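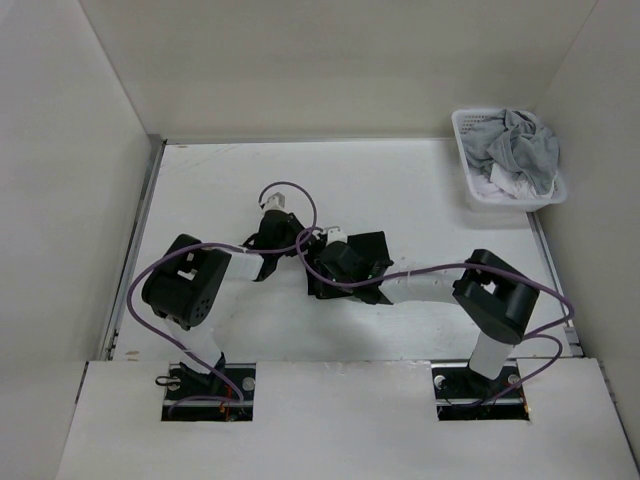 By Wanda Kapoor

I own too many laundry baskets, and my sister will tell you so. But the one I keep coming back to is the small white plastic kind, the sort you can carry in one hand with a phone in the other, and I want to make a case for it this month.

For years we had a giant hamper at the top of the stairs. It held a week of everything, it weighed as much as a third grader, and by Sunday night I'd be dragging it down to the basement one step at a time (bump, bump, bump) and wondering why I'd let it get that way again. Then the handle tore, right on the landing, and I never bought another.

What we do now is small loads in small baskets. Dish towels and cleaning rags go in one, and that one never mixes with clothes. When it's full, it gets washed. When it's washed, I fold it the same evening, because there are only so many dish towels in there and it's over before the kettle boils! I've timed my sheets too, but we won't discuss the fitted ones.

Anika Bellamy over on Ridgeway wrote in to ask where a basket should live when you don't have a laundry room. My answer is a far corner, up on a surface if you've got the room for it – a counter, a shelf, the end of a long table. On the floor mine turns into a dog bed within the hour. Tucked back in a corner it stays out of the way of whatever else you're doing, and you can still toss a rag in from across the room, or near enough.

A few other things I've picked up. White plastic shows every smudge, but it wipes clean with dish soap and a sponge. Don't leave damp towels sitting in there overnight, even with the holes in the sides of mine they get that smell. And if you fold straight into the basket, put the big pieces at the bottom or you'll be refolding the lot at the linen closet.

Next month, the sock question. Anika has already sent me 23 singles and a very long note.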